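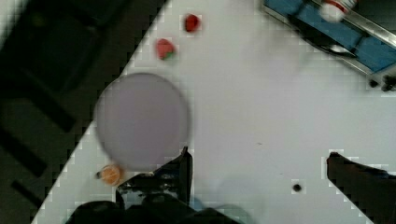 Clinura says its meal app saved users "up to" 4,000 calories a month. Up to is doing a lot of lifting there.

I read the fine print. 3,093 people signed up for the trial and 1,141 finished it. Guess which group the number comes from.

And the trial ran 30 days. I can stick to anything for 30 days. I once did a month without cheese.

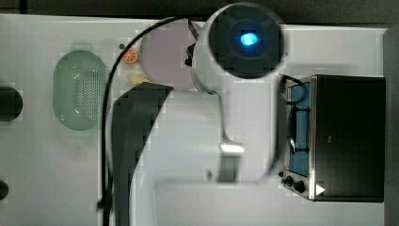
White table, black cable, blue light.

Also, everyone logged their own food. I've logged my own food. I have never once written down the second handful of chips.

A friend at Hunthorpe swears by it. She also started walking to work in April, so who knows.

Not saying it's junk. Show me what the other people ate and I'll think about paying.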